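Section 7: Fitting the processor and memory

Read the whole section before you begin. It applies to the board supplied in the Drodeva tower kit. Shut the computer down, unplug the mains lead and touch bare metal on the case.

1. Free the socket lever and raise it, then lift the load plate.

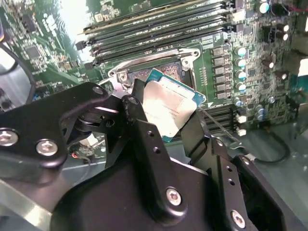 2. Hold the processor by its edges only. Line up the corner mark with the mark on the socket. With the lever and load plate both raised, as they are here, it can be lowered straight in. Let it drop under its own weight.

CAUTION: Do not press on the processor or slide it about. Bent contacts are not covered by the Clukonton warranty.

3. Close the load plate and bring the lever down until it hooks under its catch. Some resistance is normal.

4. Open the latches on the memory slots you intend to use. 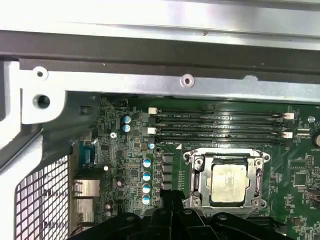
Start with the slots listed on your kit card and fill them in order. Press each module down at both ends until the latches close by themselves.

Note: If you are replacing a processor, lay the tower on its side and take off the side panel first. Keep loose cables away from the board.
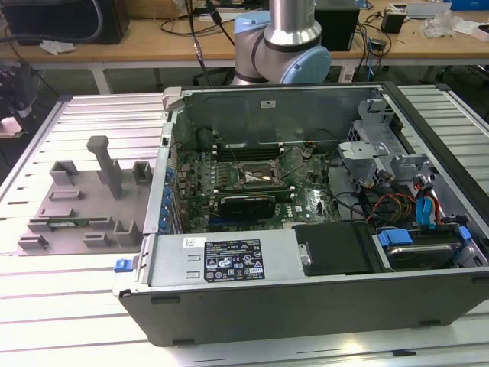 Fig. 7c: Tower on its side with the panel removed. The processor socket is empty.

5. Store any processor you have taken out in the parts tray, metal lid upwards. Do not leave it on the bench.

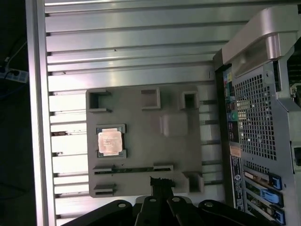 6. Refit the side panel, reconnect the mains lead and switch on. If there is no display, go back to step 1. For memory faults see part sheet 2,676.

Drodeva Support | Manual revised 10/22/19 | © Clukonton | Back to top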